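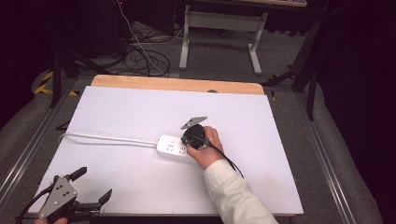

Measuring standby power at home

December 27, 2023

I spent the last week of the year finding out where the electricity goes when the house is idle. The overnight reading on the utility meter never dropped below 56 watts, with the refrigerator switched off for the test.

The meter I used is a Cleneo plug-in model. It resolves to a tenth of a watt and logs one sample every 30 seconds. Below one watt its readings wander, so I left each device connected overnight and took the mean.

The largest single load was the stereo receiver, at 12 watts in standby. Network wake was enabled, a setting I have no memory of choosing. With it disabled the receiver draws 0.4. The printer came second. Its sleep mode is fine, but it leaves sleep whenever the router renews its address, then stays up for several minutes. A fixed address fixed that.

Phone chargers with nothing attached were too low to measure properly. I had expected more from the old Trirnance laptop supply, which runs warm, and it took 1.1 watts.

The remainder is hardwired: doorbell transformer, furnace control board, smoke alarms, garage opener. I can't put the plug-in meter on those, so I switched breakers off one at a time and read the difference at the utility meter. Resolution there is poor.

Expected saving from the receiver and printer changes is a little over 100 kilowatt-hours a year. I will repeat the overnight reading in April, once the furnace is off for the season.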